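Pad condition rules for hand-held grippers on plate work: where do you draw the line?

**Posted by stackedrim, 14 July 2021**

I'm putting together a short practice sheet for people who record table-setting tasks with hand-held grippers. Two-finger type, dark molded arms, brass-colored bushings at the pivots, soft covering on the pads. The work is plates: pick one off a stack by the rim, set it down on or next to a striped placemat, and reset.

The sheet we inherited from the Vadden project has one line on pads: "Replace when worn." Everybody reads that differently. One operator swaps a pad at the first loose fiber and another will run it until the block shows through.

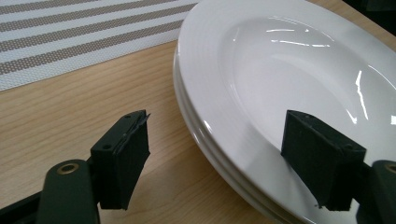
We log 28 takes to a session, and a pad can change a lot between the first and the last. If a strip of covering has lifted along the back edge but the gripping face is still whole, I have been letting the session finish. A reviewer at our Firkham site says those takes should be marked as nonconforming. Our written rule doesn't support either of us.

So I have two things to settle. What wording do you use for pad wear? And do you have a rule for where the fingers should be before they close on a stacked plate? Ours says "at the rim," and that's all it says.

I'd like something an operator can check in a few seconds without tools.

---

**mild_torque**

We had the same argument and ended up splitting wear into two kinds, face wear and edge wear. Our wording is close to this:

- Face wear: any tear, bare spot or lifted covering on the surface that touches the object. Stop, change the pad, and log the take number.
- Edge wear: fraying or peeling anywhere else on the pad. Trim it flush between takes if it can be trimmed. If it can't, finish the take and change the pad before the next one.
- Pads are changed in pairs, even if only one is bad.

The third rule gets complaints over cost. We kept it. A new covering against an old one grips unevenly on glazed plates, and you end up with plates that turn in the hand when they're lifted.

A peeling strip on the back edge is edge wear under this wording, so you would finish the take but not the session. I'd side partly with your reviewer. The takes are usable, but the log should show the pad condition so whoever uses the data can filter on it. A loose flap also changes the outline of the finger in the recording, and that matters if the camera is mounted on the tool.

For starting position, write it as something the operator can look at. We use "one pad beside the outside of the rim, other pad clear of it, open gap between them."
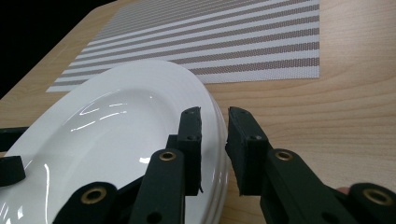
*Fingers open at the rim, left pad close to the outer edge of the plates, right pad over bare table.*

After that we have a separate line for the approach to a single plate. One pad goes over the rim and the other goes under it, and the operator slows down before closing. Don't combine the two lines. Ours were combined in the first version, and people skipped the open position completely.

Also add a line about fingers. The operator's hand stays behind the linkage at all times, including during a reset. If a plate slides, let it slide and restart the take. Reaching around the arms to catch it is how people get pinched at the pivots.

---

**drydock_lane**

just replace them every 4 sessions and stop worrying. works for us

---

**harrow_and_pin**

A fixed interval is fine as a backstop, but I wouldn't use it alone. Pads that only touch smooth rims last a lot longer than pads that drag on a woven mat. I went back through 142 of our change records from last November and the mat tasks were using up pads much faster. If you want an interval, set one for each task and keep the visual check.

Here is the part of our sheet that covers the start of a take. You can copy it.
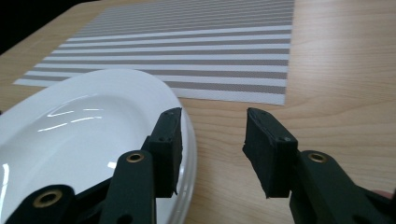
**Gratia Table Tasks Group | Recording Practice**

1. Look at both pads from the front and from above. Check the covering, the corners and the lower edges.
2. Check that the screws in the pads and brackets are seated. Tighten by hand only.
3. Open the fingers fully and hold for a moment before the approach.
4. Keep the opening in view with the plate rim on one side. Don't start with the pads already touching two surfaces.
5. Note pad condition in the log as good, edge wear or face wear. Don't leave it blank.

Number 4 is the one I'd push for. If both pads start in contact, you can't tell afterward where the grasp began, and the take isn't much use for timing.

One difference from mild_torque: we don't allow trimming between takes. People trimmed too far and cut into the face. Trimming is done at the Mateos bench when the tool is off the floor, and the operator takes a spare in the meantime. If your site only has one tool, that won't work, so go with the trim rule but name who is allowed to do it.

As for the takes you already have, I wouldn't throw them out. Add a pad condition note to each one and get the reviewer to sign off on the note.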